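Rebuilding an Old Office Desktop: Questions We Keep Getting

Is a used tower worth rebuilding at all?

Sometimes. If the parts cost you more than $160, we'd walk away. Sellers love the word "refurbished," and it can mean a wipe with a damp cloth.

The socket is empty. Can I drop in any chip that fits?

No. Fitting and working are two different things. Look up the board's supported list before you lift the plate, and keep your fingers off the gold contacts.

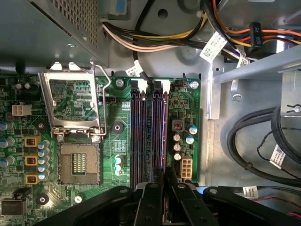
Eilidh Drummond

Do I need the Pretness tool kit?

I doubt it. One decent screwdriver handled my last 8 builds. The magnetic tray is fine, but so is a cereal bowl.

Should the case lie flat?

Yes, with the open side up. You can reach the board and the cards won't sag while you're fighting a screw. 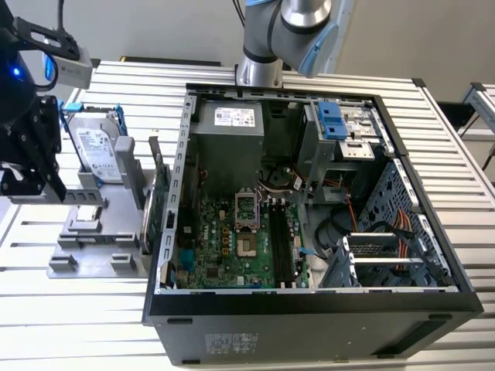

Drives and Caddies

Are the blue plastic caddies necessary?

In cases made for them, yes. Generic rails from Groretti claim to fit everything. I tried 2 sets and went back to the originals.

Can I judge an old hard drive by its label?

Only its model and age. A clean sticker says nothing about wear, so run a full test before you trust it. 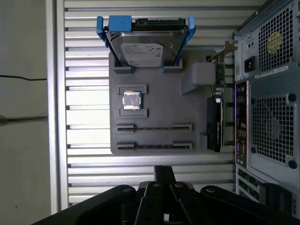 Weerasinghe wrote in to say that a full test is overkill and a quick one caught every bad drive he ever had. Maybe so. I'd still run the long one overnight.

Does it matter which memory slot I use?

It can. Check the manual for the order, and don't believe a forum post with 437 likes over it.

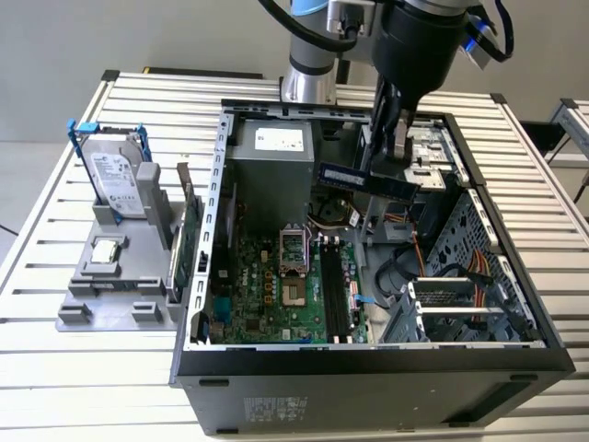 Memory module over the open case, slots empty.

Last checked Feb 2, 2024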